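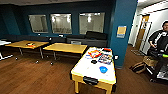 The exercise physiologist at Nedelcu, a training center in Wasden, spends most of the winter correcting the numbers people bring in from their treadmills. We spoke in a lounge with teal walls, a few steps from an air hockey table with yellow rails, and the conversation started with calibration and stayed close to it for most of the afternoon.

The first problem is belt speed. A treadmill display doesn't measure how fast the runner is moving. It reports the speed the controller believes the motor is producing, and the two drift apart as the belt wears and stretches. "People treat the display as a fact," the physiologist said. "It's an estimate with a decimal point. I check ours every month with a piece of tape on the belt and a stopwatch. I count 100 turns, multiply by the belt length and divide by the time. Then I do it again with someone running on it, and that second figure is the one I write down."

The loaded test matters more than the unloaded one. At each foot strike the belt slows slightly under the runner, then recovers. A motor in good condition hides most of it. The Moltov machines at the center are checked with a light runner and a heavy one, at a slow speed and a moderate one, and the results are taped to the side of each console. Members seldom read them.

I asked whether incline can stand in for the missing air resistance, as many runners have been told.

"At easy speeds the air is costing you very little, so there isn't much to replace," the physiologist said. "Leave it flat if flat is comfortable. If you change the incline every week, you can't compare this week with the last one."

Comparison is the point of the center's winter program, which asks for very little. Members run at one fixed speed for the same length of time, on the same machine if possible, and record heart rate over the last five minutes. No one is asked to go faster. If fitness improves, heart rate at that speed should settle lower over several weeks. A single low reading is ignored, and so is a single high one.

"A warm room will raise it. So will a bad night, or coffee, or a cold you don't know you have yet. I want six readings before I'll talk about a trend, and I'd prefer eight."

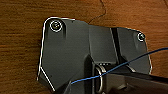

*Molded plastic part, dark gray, on a wood surface.*

On sensors the physiologist was blunt. Wrist devices work well enough at rest and during steady walking, but running adds arm swing, and some of them lock on to the step rate and report that as a pulse. The sign is a heart rate that jumps in the first minute and then sits almost perfectly level. A chest strap avoids this if the contacts are damp and the band is snug. The center lends out Rusema straps and logs which strap went to which member, so that a faulty one can be traced.

Resting heart rate is handled separately. Members take it on waking, before standing up, for a full 60 seconds. The shorter method of counting for 15 and multiplying by four is discouraged, as an error of one beat becomes an error of four.

"Someone will come in worried that they were 60 yesterday and 62 today," the physiologist said. "I tell them that's the same number. I'd look at the weekly average, and I'd only look at it next to the other weeks."

We moved on to the calorie figure, which the physiologist would remove from the console if the manufacturer allowed it. Most machines calculate it from speed, incline, time and an entered body weight. When no weight is entered, a default is used, and the default may be a long way from the person on the belt. Holding the handrails makes the figure worse – the machine assumes the legs are carrying everything.

"If it says 300, I don't know what you burned, and neither does the machine. What I can say is that the same session next week should cost you something close to what it cost you this week. Use it for that. Please don't use it to decide what to have for dinner."

The same caution applies to weight. Members who run indoors through December often see the scale stay level and assume the training has failed. The physiologist pointed out that a few weeks of easy running can change how much water and glycogen the muscles hold, and that this is enough to cover a small loss of fat on any given morning. The center doesn't weigh members during the program. Those who weigh themselves at home are asked to do it at one time of day, before breakfast, and to keep that log on a separate sheet.

I asked what someone should do with an office treadmill that has never been serviced and has no service record.

"Run on it," the physiologist said. "Check that the belt tracks straight and the safety key stops it. Write down which machine it is. If it reads fast, it'll probably read fast next week too, and you can work with that. The trouble starts when they replace the belt and you don't hear about it."

The belts at Nedelcu are due for replacement in March. Each member's log will be split at that date, and the readings before and after will be kept in separate columns.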